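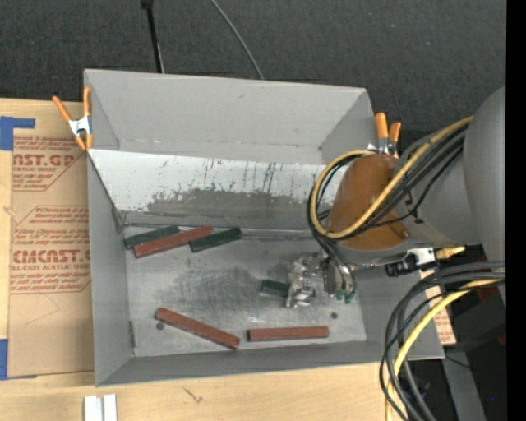

I've been putting Irnov's bin-picking kit from Trometti through its paces for 7 weeks, and I've grown fond of it – grumbles and all! Setup took me 80 minutes, most of it spent on the manual. I like that it doesn't demand a fancy workstation: a grey bin on a wooden tabletop, a couple of orange-handled spring clamps on the rim, some red-brown and green blocks, and you're away. Support's slow, mind you, and the next update isn't due till April.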